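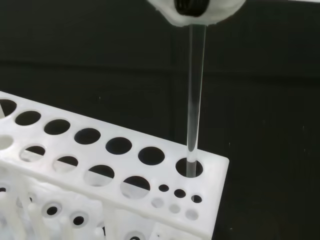
Marlene Wendt asked that the glassware part of the round be written up separately this time, with a comment beside every line, so the people who use the prep room can see what was looked at and what was left for later.

Clulosmont Teaching Labs
Prep room and glassware inspection, March
Checked by: stores desk
Marks used: OK / Fix / Watch / Not checked

1. Test tube racks

1.1 Rack sits flat on the bench and does not rock
OK
Comment: All the white plastic racks tested by pressing on opposite corners. One had a crumb of dried label glue under a foot. Scraped off, tested again, fine.

1.2 Top plate free of cracks
Watch
Comment: Hairline mark between two of the large holes on the rack kept by the balance. Does not open when flexed. Marked underneath with a pencil cross so it can be found next time.

1.3 Holes clear, no broken glass or label scraps
OK
Comment: Turn the rack over above a tray and tap it. Do not feel inside the holes with a finger. Two scraps of tape came out, no glass.

1.4 Tubes go in and out without force
OK
Comment: Large glass tubes only in the large holes. If a tube has to be twisted to get it down, it is the wrong size or the hole is dirty.

1.5 Racks stored empty
Fix
Comment: Three racks went back on the shelf with tubes still in them. Tubes removed and sent to be washed, since there was no way to tell what had been in them.

2. Test tubes and other glass

2.1 Rims checked for chips
Fix
Comment: 4 tubes discarded. Rims were checked by eye under the bench lamp, turning each tube once. Three of the chips were small enough to miss in ordinary room light.

2.2 Rounded ends checked for star cracks
OK
Comment: None found. Tubes that are going to be heated should still be looked at again by whoever is heating them.

2.3 Glass clear, no film or residue
Watch
Comment: Cloudy ring near the top of several tubes from the lower drawer. Probably hard water. They have gone back for a second rinse and are to be left out of the drawer until someone has looked at them dry.

2.4 Tubes lowered into the rack, not dropped
OK
Comment: Covered again with the Monday group. Hold near the top, keep the tube upright, let go when the bottom is resting.

2.5 Beakers and flasks
Not checked
Comment: In use during the round. Moved to the next one.

3. Broken glass

3.1 Glass bin in place and labeled
OK
Comment: Trirno bin, lid closes, label readable from the door.

3.2 Glass bin below the fill line
Fix
Comment: Over the line. Taped shut and swapped. The spare is now in use, so there is no spare. Ordered.

3.3 Brush and dustpan kept with the bin
Fix
Comment: Dustpan there, brush missing. It was found in the corridor closet with floor dust in it. Washed and hung back on its hook. Please leave it there.

3.4 No glass in the general trash
OK
Comment: Looked at the top layer only.

4. Bench and drying area

4.1 Bench surface clean and dry before racks go down
OK
Comment: Wiped before the round started.

4.2 Drying pegs clean and firmly fixed
Watch
Comment: Bottom row is loose on the left side of the Rineo board. Screws tightened by hand, needs a proper screwdriver. Light items only on that row for now.

4.3 Racks kept back from the bench edge
Fix
Comment: Two racks were close enough to catch with a sleeve. Moved to the wall side. A strip of tape now marks how far forward they may come.

4.4 Drawer liners in place
OK
Comment: The lower one is wearing thin at the front but still covers the metal.

5. Protective gear

5.1 Eye protection available
OK
Comment: 20 pairs on the hooks. Two have scratched lenses and have been put at the end of the row. They should be replaced before summer.

5.2 Gloves in the sizes needed
Fix
Comment: No small. Plenty of large. The same thing was written in the last round, and the order sheet still has large on it. Sheet corrected.

5.3 Cut-resistant gloves for clearing broken glass
OK
Comment: One pair, in the drawer above the bin.

5.4 Eyewash path clear
OK
Comment: A stool was in the way at the start. Moved.

Comments from the room

The Dissanayake room next door wants to borrow racks for a week. Fine, as long as they are signed out and come back empty. The one with the pencil cross stays here.

Someone asked whether chipped tubes can be kept for dry storage. No. They get mixed back in with the good ones.

Several people would like the tube drawers labeled by size on the front instead of inside. Labels are printed and will go on this week.

Still open: glass bin spare, small gloves, screws on the drying board, second look at the cloudy tubes, beakers and flasks.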